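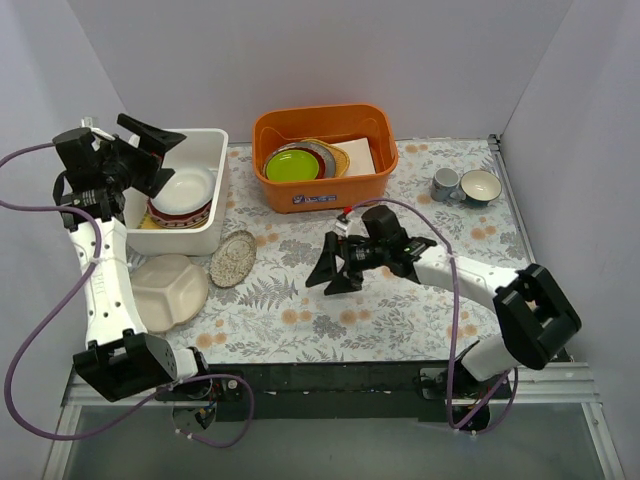 Research > Plakik Lab > Galleries > Two-arm table clearing

Two-arm table clearing

This gallery goes with our May report on learning to sort tableware from demonstrations. We trained one policy on 2000 runs, then tested it on 300 layouts it had never seen – plates, mugs and bins moved each time.

Both arms run from the same policy, with no hand-set order for who goes first. Plates stacked in the white and orange bins are the hard part, as the rims overlap and the colours can hide an edge. A patterned cloth made grasping slightly worse than a plain grey one.

Related galleries
Clisik gripper wear tests
Valdovinos cloth folding, part 2
Jorow bin packing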